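Print this page | E-mail this to a friend

Search the help boards: type a word or two – Go

Old laptop keeps dropping off the wireless, is it the card or the router?

posted by tealeaf66

Hi all, hoping somebody can save me from throwing this thing out the window. I have a little Dewan ultraportable that I bought secondhand when I moved to Pulbridge. It was great for the first year. Then in January it started losing the wireless connection, and now it does it every day, usually in the evening, right when I sit down to do my class work. The little bars go gray, I get a message about limited access, and I have to turn the wireless off and on with the switch on the front to get it back. Sometimes that works and sometimes I have to restart.

What I've tried so far: restarted the router (it's the Trukwood one the phone company hands out), moved the laptop to the kitchen table right next to the router, and turned off Bluetooth in case the two were fighting. Moving it closer helped a little, I think? My phone stays connected fine the whole time. My sister's laptop was fine too when she visited, so I'm leaning toward the card, but I really don't want to pay for a repair if it's a setting.

It's plugged in most of the time because the battery only gives me 30 minutes these days. Don't know if that matters.

Thanks in advance!

posted by grumpy_modem

Buy a new laptop. Those Dewans were junk from day one and the wireless was the worst part. My brother had one and the hinge went too.

posted by Stustthorpe_Sal

I wouldn't give up on it yet! I had the same model for years and mine did exactly this, bars going gray and everything. There are two things I'd look at before you blame the card, and one if you do have to open it up.

First, the power saving. Windows likes to put the wireless card to sleep to save juice, and on these it doesn't always wake up again properly. Go into Device Manager, open up Network adapters, double-click your wireless card and look for the Power Management tab. There's a check box that says the computer can turn off this device to save power. Uncheck it, hit OK and restart. Then go into your power plan too (advanced settings, wireless adapter) and set it to maximum performance for both plugged in and battery. I only did the first one to begin with and it kept on dropping, so do both.

Second, the channel. You said evenings, which made my ears prick up, because that's when all your neighbors are home streaming stuff. The Trukwood routers come set to auto and mine sat on a crowded channel for months. Log in to the router page – the address and password are on the sticker underneath – and try channel 1, 6 or 11. Give each one an evening before you decide. Your phone may well be using the faster band that the laptop can't see, so the phone being fine doesn't really clear the router.

If you've done all that and it still drops, then it's worth checking the antenna wires. They're tiny push-on connectors, one black and one white, and they work themselves off the card. Mine had one hanging by a thread. It isn't a hard job, but clear yourself a decent space with good light. The screws are small enough to disappear if you so much as sneeze, so find a box with dividers if you can and keep each size in its own section.

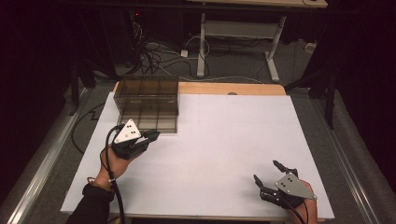 Opening it up

1. Shut it down all the way (no sleep mode), unplug it and take the battery out.
2. Flip it over and find the small square cover with 2 screws. That's the wireless card door. The big one next to it is the memory, leave that alone.
3. Lift the cover from the side nearest the hinge. It's clipped in and it feels like it's going to snap. Mine didn't.
4. Look at the two wires on the card. Press each one straight down with a fingertip until you feel a click. Don't use a screwdriver, I slipped and scratched mine.
5. Cover on, battery in, start it up and see how it does for a couple of evenings.

If the card turns out to be dead after all, get a cheap USB wireless stick. Mine was rated up to 600 and never got anywhere close, but it never dropped once. Just check it comes with a driver for your version of Windows, and turn the old card off in Device Manager so they don't argue.

The battery doesn't have anything to do with it as far as I know. Mine was down to nothing as well and the wireless was fine once I'd pushed that wire back on.

posted by tealeaf66

Oh wow, thank you! The box was checked, so I've unchecked it and changed the power plan as well. Going to leave the router until tomorrow evening so I only change one thing at a time. I'll come back and say how it went.

Print this page | E-mail this to a friend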